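The Planner Wants to Know About the Walls

Bin picking is usually written up as a vision problem. Find the object, estimate its pose, close the fingers. At Balness, where a small software group maintains a planning stack called Skakeo, the bug tracker tells another story. Of 777 failed picks logged over one stretch of testing, the largest group had a correct object pose and a usable grasp. The arm simply had no path to it that the planner would accept.

The cause is geometry. Objects drift toward the edges of a container as a run goes on. A grasp that is easy in open space becomes a bad one two finger widths from a wall, and a slanted wall makes it worse. The approach vector that suits the object may run the wrist straight through the rim. Clamps, cables and tool housings take up more of the space that a simple box model treats as free.

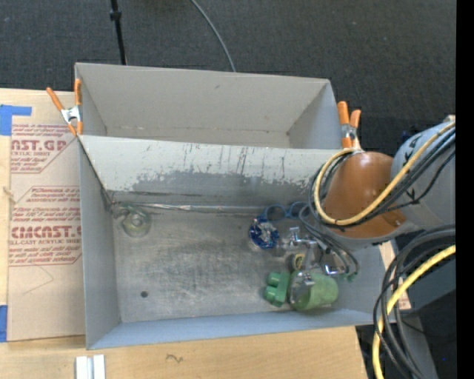 Small parts share a clamped box with the arm leaning in over its right rim.

Skakeo splits the job into three processes. Perception publishes a height map and a set of object hypotheses. A grasp generator proposes candidates on each hypothesis. The planner takes the candidates in order of score and looks for a collision-free motion to each one, with a time limit per candidate. For its first year the system used a fixed limit, and it spent most of that limit proving that bad candidates were bad.

The current release does the cheap checks first. Each candidate is tested against a coarse model of the container before any motion search begins. The test has 36 approach directions stored per candidate, sampled in a cone around the surface normal, and it discards any direction whose swept gripper volume meets a wall. What survives goes to the full search. Most candidates near a corner keep only a handful of directions. Some keep none and never cost the planner anything.

Modeling the container is the part that took longest. The first version asked the user to enter length, width and height. That holds for a molded tote and fails for anything with a fold or a ramp in it. The second version fits planes to the empty container and stores them as a set of half-spaces. A sloped panel becomes one more plane. Rim attachments are entered by hand as padded boxes, a crude method that the group has not found a reason to replace.

Thin things remain a weak spot. A wire or a narrow rod returns few depth points, and those few tend to be removed by the same filter that removes noise. Lowering the filter threshold brings the wire back along with a scatter of false obstacles. Skakeo now keeps two height maps, one filtered and one raw. Grasp generation reads the filtered map. Collision checking reads both and adds a cost, short of a hard stop, for points found only in the raw one.

Ring-shaped parts cause a related problem. Perception tends to fit a solid disk, the generator puts a grasp across the full diameter, and a narrow gripper cannot open that far. A hole test was added to the hypothesis stage, and the generator can now offer a grasp on the rim of the ring instead.
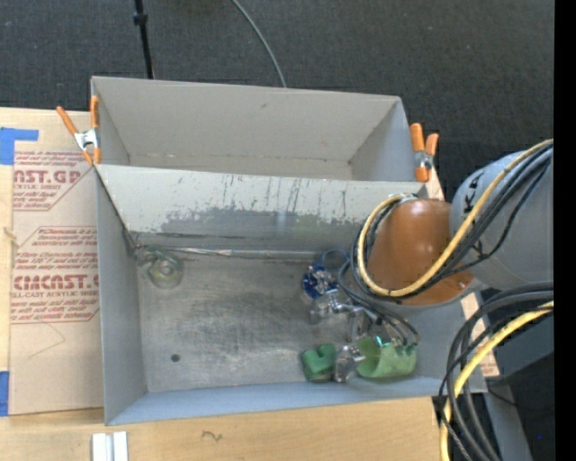 By the automation desk
Staff writer, software and controls

Contact is where the planner hands over. Once the fingertips are within a set distance of the target, Skakeo stops issuing planned trajectories and passes control to a compliant routine named Zanetti. It runs at a fixed rate, reads joint torques, and moves the tool along the approach direction until the force rises past a threshold. It then backs off slightly and closes.

With two objects side by side, the ordering matters. A fingertip that comes down between neighbors has to push one of them to make room. The early code treated any lateral force as a collision and retracted, so tightly spaced parts were never picked. Zanetti now accepts lateral force up to a limit taken from the object class. Foam gets a generous limit on distance and a low one on force. Rigid parts get the reverse.

Cables are handled outside the planner. The arm model includes no hoses or wiring, and adding them as rigid shapes blocked motions that were safe in practice. The group instead restricts wrist rotation to a range set by hand for each tool and penalizes configurations near either end of it. The penalty is part of the path cost, so a longer route with a neutral wrist can beat a short one that winds up the cable bundle.

Most of the remaining effort goes into tooling. Every attempt is written to a log with both height maps, the candidate list, the reason each candidate was dropped and the torque trace from contact onward. A viewer called Ondia replays these logs and allows a developer to change one parameter and rerun the decision without moving hardware. The regression set holds 2614 attempts. A full replay takes nearly an hour on a desktop machine, and no change to the planner is merged until it has been run.

The replay has limits. It can say whether the planner would have picked a different candidate, and it can time the search. It cannot say what a different contact would have done to the other parts in the container. Changes to Zanetti are therefore tested on the arm, with the container reset by hand between attempts.

The next release is due in December. It replaces the fixed order of candidates with one that weighs grasp score against expected search time, using the logged attempts as its data. Support for containers that shift during a run is planned for the version after that, and work on it has not begun.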